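Folding t-shirts on a small round table - what works for you?

Last updated: 2019-02-23

gosness_attic
We moved in October and the apartment came with no dresser, so all my shirts go in two shallow drawers under the bed. I fold on the kitchen table because it's the only flat surface I have. It's round and not very big. Every method I find online starts with "lay the shirt flat on a bed or a large table" and goes on from there. How do you fold a shirt when part of it hangs over the side? The drawers are 21 cm deep on the inside if that matters.

Uston247
Fold it in half lengthwise first, sleeve on sleeve. Then it's only half as wide and fits on almost anything. Turn the sleeves in, fold the bottom up to the collar, fold again. I've done it on top of the washer for years.

plainhem
Half lengthwise puts a crease straight down the front. Fine for undershirts, but I wouldn't do it with anything I wear to work. Lay it face down, collar toward you, and fold each side in to a line through the middle of the shoulder. The hem can hang off the far side while you do the top half.

Uston247
The crease is gone after ten minutes of wearing it. I have never had anybody point at one.

plainhem
Depends on the fabric. Thin cotton loses it, heavy cotton doesn't. I have a few heavy ones that keep a line all day.

udar_laundry
I worked the fold counter at a wash-and-fold for a while and we did up to 500 pieces on a busy day. Collar toward you is how I was trained too. Get the neckline straight first. If the collar is twisted, the whole shirt comes out crooked and you end up starting over. Pull lightly at both shoulder seams, let go, then look at the collar again. Don't pull on the ribbing, it stretches.

gosness_attic
Tried the face down way tonight. The top half came out all right. The bottom half slid off the table twice and took the rest with it. The table has a slick top.

ehlers_road
Put a dish towel under it. A dry cotton one, not the fuzzy kind. That stops the sliding.

udar_laundry
A towel works but it bunches up under the shirt, and then you're smoothing two things. I'd bring the hem up onto the table before doing the sides. It's an extra fold but nothing hangs.

ehlers_road
Mine doesn't bunch. It's a thick one though.

gosness_attic
OK, so with the hem brought up first, what do I line the sides up with? I can't see the bottom edge anymore.

udar_laundry
The collar. Same back-up, neckline-toward-you start as before.

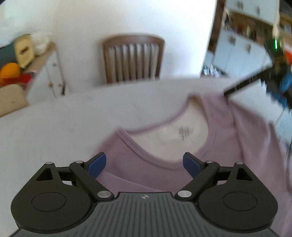

Fold each side in so the edge lands a finger or so outside the neck opening, the same distance on both sides. Leave the sleeves for last and lay them straight down along the fold. Then fold toward the collar once or twice, depending on your drawer. For 21 cm deep I'd fold twice and stand them up.

plainhem
Agree on the collar, still don't agree on bringing the hem up first. You get a thick lump at the bottom and the shirt won't stand straight in the drawer.

Uston247
Or roll them. No lump and no table needed.

plainhem
Rolled shirts come out of my drawer looking slept in.

gosness_attic
Did six with the hem up first. Four are standing and two are leaning, both long ones. I'll try the dish towel with those. Does anybody fold long sleeves the same way or is that a separate method?

udar_laundry
Same way, but double the sleeve back at the elbow so it doesn't stick out past the hem.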